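Drying mat (baby and toddler)

From Flarkari, the household encyclopedia written by people who live in the house

A drying mat is a flat piece of absorbent cloth that you lay out for washed cups, bottles and small dishes. I've written most of this entry, with corrections from Lucie MacPherson (she owns more mats than I do, and it shows!). The grown-up kind usually lives beside the sink. The baby and toddler kind ends up wherever there's a free surface, and it tends to have animals on it.

Names

My grandmother called hers the cup cloth, and I still do. You'll also see drip mat, bottle mat and draining towel. Some people keep "mat" for anything with padding inside and "cloth" for a single layer, but I've never met a family that stuck to it. If it's under the cups, it's the mat.

Materials

Cotton is the old standby. It's soft, it washes hot, and it gets a bit thirstier after the first few washes, so don't judge a new one too harshly. Microfiber dries faster but hates fabric softener. Waffle weave sits somewhere in between and is my favorite, though it does snag on anything with a rough edge. Plenty of families skip the store-bought kind and use an old crib sheet or a receiving blanket folded over, which works fine as long as you change it often.

Printed cloth has one real advantage over plain white: you don't see every tea stain. It has one real drawback too, and that's that you don't see every tea stain.

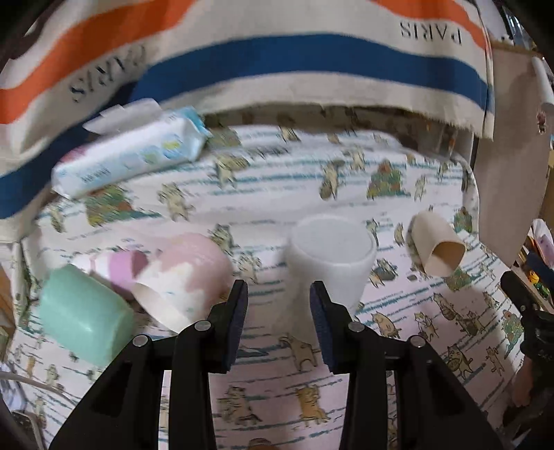 Arranging the cups

This is where the arguments start. I'm an upside-down person, like most people I know, but a cup set flat on its rim traps damp air inside, and a deep one can still be wet the next morning. Tyson Pelletier, who wrote the original version of this section, laid all his cups on their sides with the mouths pointing any which way. I thought it looked like a shipwreck. Then I tried it, and the small ones dried beautifully! Tall cups I still turn over, and I give them a shake first.

Lids, straws and valves need their own corner. Pull them apart before you put them down, or they'll stay damp in the folds (I learned this from a straw I would rather not talk about).

People also park things on the mat that have no business drying, like wipes, pacifier clips and the odd sock. A pack of wipes is harmless there, but snap the lid shut when you're done with it or the top wipe turns to paper.

Washing the mat

I change mine every day when there's milk involved and every 3 days when it's only water cups. Wash it with the towels, skip the softener, and hang it over something so both sides get air. A mat that smells sour after a hot wash has had its day. Cut it up for floor rags.

Size

Mine is almost 200 square inches folded, and that's plenty for one child. With two you'll want it unfolded, or a second mat.

See also: bottle rack; dish towel; sippy cup; tea stain

Last edited January 22, 2020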